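Zwei Arme, ein Küchentisch, 63 Druckteile

Isabelle Penner hat ihren zweiarmigen Manipulator in einer Mietwohnung aufgebaut, auf einer Grundplatte von der Größe eines Backblechs. Der Bauplan trägt den Namen Duvidero. Er sieht pro Arm sechs Servos vor, dazu Parallelgreifer mit nachgiebigen Fingern. Alle 63 Kunststoffteile stammen aus dem eigenen Drucker, die Schrauben aus der Restekiste der Werkstatt Collow.

Die Steuerung läuft auf einem gebrauchten Bürorechner. Hywel Gwynne schrieb den Treiber für den Servobus neu, nachdem die erste Fassung bei gleichzeitiger Abfrage beider Arme Pakete verloren hatte. Seitdem arbeitet der Regelkreis stabil, die Spitzenlast liegt unter der Grenze des Netzteils. Problematisch blieb das Spiel im Handgelenk. Eine zweite Lagerstelle reduzierte es auf ein brauchbares Maß, verlängerte aber den Arm und damit den Hebel.

Als Prüfaufgabe dient Stoff. Starre Körper lassen sich mit einer festen Greifpose anfahren, ein Tuch verändert seine Form mit jeder Berührung. Penner zeichnet ferngesteuerte Durchläufe auf und trainiert damit ein Modell, das aus den Bildern der Handgelenkkameras die nächsten Gelenkwinkel ableitet. Der Datensatz umfasst derzeit 804 Durchläufe. 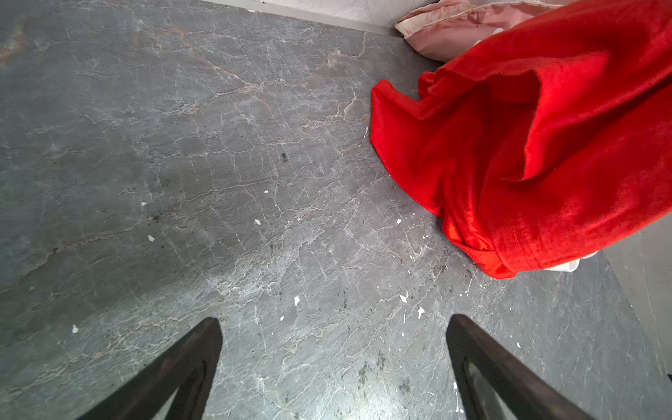 Rotes Textil auf dunklem Boden, aus der Sicht der Handgelenkkameras.
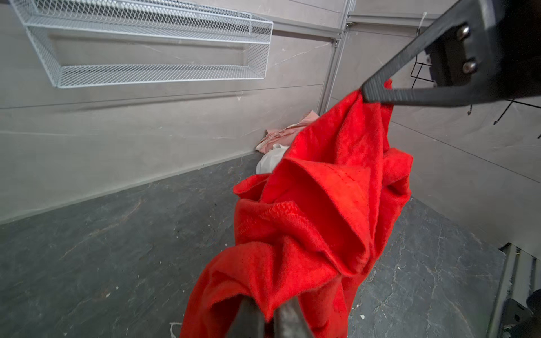

Offen ist die Kraftmessung. Bislang schätzt die Software den Anpressdruck aus dem Motorstrom, was bei dünnen Säumen zu ungenau ist. Gwynne will Dehnungsmessstreifen in die Finger einkleben, Penner bevorzugt weichere Fingerkuppen ohne Elektronik. Beide Varianten sind gedruckt. Die Zeichnungen liegen im Projektarchiv von Collow, die Stückliste ist auf dem Stand vom 10. November 2025.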